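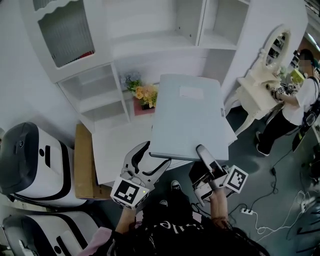 庭院木作兴趣小组 十月例会纪要

时间:晚上七点开始
地点:Borkberg 社区活动室
出席:17人

一、上次事项跟进

Dillov 路口袋花园的长凳已经全部上完第二遍木油,颜色比预想的还要漂亮!靠围墙那张的凳腿有点晃,下次去的时候带垫片调平。工具间钥匙仍放在原处,用完请登记。

二、后院凉亭方案

本次重点。大家看了三种做法:落地式木廊架、靠墙单坡棚、带攀援架的小凉亭。讨论非常热烈,最后多数人倾向落地式廊架,顶部留格栅,夏天让紫藤爬上去(想想都觉得舒服)。

有组员提出西侧下午日晒太强,建议格栅条斜着装,间距收窄。这个主意得到一致赞成,图纸照此修改。

柱脚做法有分歧。一方主张直接埋柱,省事;另一方坚持用金属柱座架离地面,免得雨季泡水。表决结果:采用柱座,混凝土基础深50厘米。管线走向还没核实,开挖前必须先查清楚。

三、材料

木料报价收到两份。Nuklow 的防腐松木价格合适,可以代为裁切,但送货要等2周;Ďurica 木材行有现货,柱料偏贵,样品的纹理确实好看。决定柱子和横梁从 Nuklow 订,格栅条等图纸改完再比价。螺栓和柱座统一采购,请勿各自零买,上回规格对不上,耽误了大半天。

四、种植

紫藤先种两株,靠南侧柱子。北侧阴一些,种玉簪和蕨类。有人愿意分出自家的绣球,太棒了,春天再移栽。堆肥箱快满了,欢迎自带桶来取,每户最多20升。

五、其他

1. 冲击钻借出后未归还,请借用的组员尽快送回。
2. 灯串防水接头有两个开裂,换新后再通电。
3. 有人提议在廊架下做一张折叠餐桌,大家都很喜欢,下次带草图来讨论。

六、待办

修改廊架图纸:设计组
核实地下管线:施工组
向 Nuklow 下单并确认送货时间:采购组
长凳调平:施工组

下次例会十一月,地点不变,请带卷尺和手套,会后一起去现场放线。

散会时间:晚上八点半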